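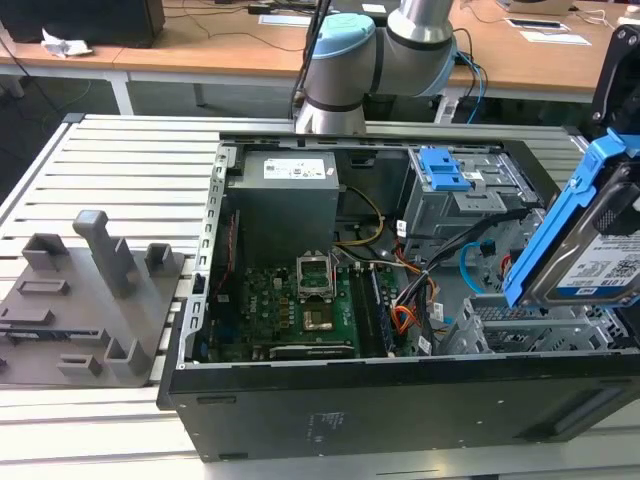 Haiyan Jiang reckons the whole repair-or-replace question is settled: keep the thing going as long as you can, and anyone who says otherwise is selling something. She put that on the class board before the first lecture and got plenty of agreement. I'd like you to be slower to agree.

Week 5: Repair, replacement and the numbers people quote

Reading: the Corville council report, sections 2 and 5. Skip the foreword.

The usual claim

Repairing goods saves money and cuts waste. Probably true much of the time. The trouble is how it gets measured. The Corville report says its repair program "diverted" 901 items from landfill. Look for the definition of diverted. It's in a footnote, and it means an item that somebody brought in and took home again. Whether it was fixed is a separate column, and that column reads 402. Whether it was still in use a year later has no column at all.

So what did the program save? We can't say from this report. A toaster that went home broken and sat in a cupboard counts the same as one that made breakfast for another decade.

Things to ask of any repair figure

Would the owner have thrown it out anyway? Plenty of people keep dead appliances in the garage for years.

Did the repair put off a purchase, or did they buy the new one as well? Old fridges have a way of moving to the shed and staying plugged in.

Who paid for the labour? Unpaid hours show up as zero in the Corville tables. They weren't zero to the people who gave them up.

The other side deserves the same treatment

Manufacturers like to say a newer model uses less power, so replacing is greener. Sometimes, for a fridge. For a desktop computer used an hour a day, I have yet to see the sums done honestly with the making of the new one included. The Cladis brochure in your course pack compares running costs only, and picks the oldest model it could find to compare against.

Wanigasekara's chapter is better. It's still thin on what happens to parts after they're pulled, and the word "recycled" does a lot of unexplained work on the last few pages.

For the tutorial

Bring one repair claim from a shop, council or newspaper. Find out what was counted and who did the counting. One page is enough. If the source won't tell you, write down what you asked and what they said.

Manikandan Amin's group has the Cevdale survey. Check the response rate before you quote anything from it.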